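Who Cleans the Sink? (And How Soap Does the Hard Part)

Hi! I'm Brahim Gaber, and I write these pages for kids who ask a lot of questions. Last month a reader from Vunthorpe wanted to know why the bathroom sink gets dirty when all we ever do in it is wash. I love that question! You'd think a thing that gets soap and water on it every day would be the cleanest thing in the house, right?

Well, think about where the dirt goes. When you wash your hands, the mud and the jelly and the marker ink come off you, and most of that goes down the drain (bye!). A little bit stays behind on the sides of the basin. Toothpaste does the same thing. So does soap. After a few days all those little bits join up and make a dull, sticky film, and if you run your finger along it you can feel it drag.

Then there's the white crusty stuff near the faucet. Water has tiny bits of rock dissolved in it, much too small to see. When a drop dries up, the water floats off into the air and the rock stays put. Do that with one drop and you'd never notice. Do it with 3,000 drops and you've got a crust! Grown-ups call it limescale, or hard water stains, and they usually sigh when they say it.

What soap is up to

Soap is made of very, very small pieces called molecules, and each one has two different ends. One end likes water. The other end likes grease. So when you rub soap on a greasy spot, the grease-loving ends all dive in and the water-loving ends stick out, like a crowd of people holding on to one big beach ball. Then you rinse, the water grabs its end, and off goes the whole bunch, grease and all.

That's why plain water doesn't do much for a buttery plate or a grimy sink. Water and grease don't mix, so somebody has to hold hands with both.

My favorite test: put a drop of cooking oil in a jar of water, close the lid tight and shake it. Watch it for a minute and the oil floats back up to the top. Now add a squirt of dish soap and shake again. It goes cloudy and stays that way a lot longer. I did this for my niece and she made me do it 7 times.

Looking around a washing corner

A good washing corner doesn't need much. You want a basin to catch the water, a faucet, a cabinet to hold the whole thing up, and a spot to put your bottles down. I like a white basin best, because every smudge shows up and I know where to scrub (my kitchen sink is gray and it hides everything, the sneaky thing).

Dark faucets look great, I think, but dried drops leave pale spots on them, so they need a wipe pretty often. And wooden cabinets don't like puddles. Wood can soak up water and swell, and then the doors stick.
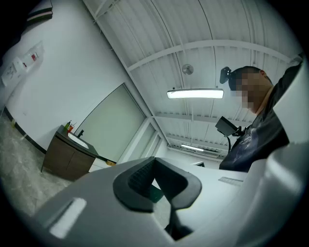
Your turn with the sponge

Ask a grown-up which cleaner you're allowed to use. Dish soap is fine for most sinks. Don't ever mix two cleaners together, even if they both smell nice.

Take everything off the edge first, toothbrushes too. Wet the basin, put a little soap on a soft sponge and go around in circles. Get behind the faucet, where the gunk hides. Rinse the whole thing, then dry the faucet with a cloth so there aren't any drops left to turn into spots.

Wipe the bottoms of the bottles before you put them back. They leave rings!

If you try the oil and soap jar, write and tell me how long yours stayed cloudy. Next time I'm answering a question about why towels get scratchy.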